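La cuisine partagée de Clakura a rouvert, et quel plaisir de s'y retrouver ! Il y a 251 inscrits maintenant, et le premier grand repas depuis les travaux nous a laissé une sacrée pile de vaisselle. 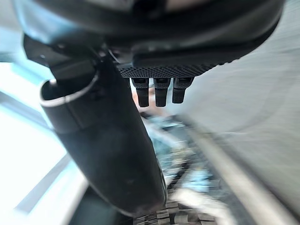 Cuisine de Clakura, 17 mars 2018

On s'est donc tous mis au rangement (la partie que je préfère, si si !). Les grandes assiettes d'abord, bien espacées, les bols ensuite, et les verres toujours en haut. Prochain repas en juin, avec 11 tables et des recettes de Cáceres !
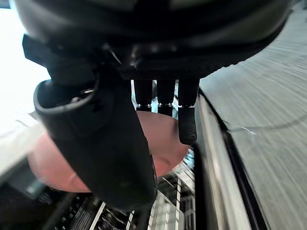
Greltdale demande si l'on peut apporter ses propres plats de service : oui, avec une étiquette dessous.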